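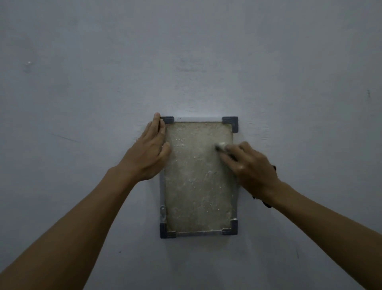 **Bondthorpe's old rowers are getting back in the boat**

I rowed three seat at Bondthorpe College for three miserable, wonderful years, so when Mhairi Dunbar emailed to ask if I'd come back for the alumni regatta in October, I said yes before I'd checked whether I can still touch my toes. (I can't.)

The regatta hasn't been held for 11 years. Mhairi, who coxed my boat and still has the loudest voice I've ever heard come out of a small person, has been after the athletics office to revive it, and last month they finally gave her the lake for a morning. So far 48 former rowers have signed up! The oldest crew is calling itself Flimby, after the leaky wooden eight they all learned in, and they've been practicing on rented machines at Vutside Gym since summer.

Heather Shearer, our coach back then, is coming out of retirement to fire the starting horn. I called her up and she wanted to know if I'd fixed my late catch. I told her I mostly garden now. She said that wasn't an answer.

Racing starts at 8:30 a.m. off the north dock, with a pancake breakfast in the boathouse afterward, and there's seating for 295 if the weather's decent. Families are welcome, and students get in free. If you rowed even one season and want a seat, write to the alumni office and put "regatta" in the subject line. They're still short on coxswains, and our boat could really use somebody on the port side who's stretched lately.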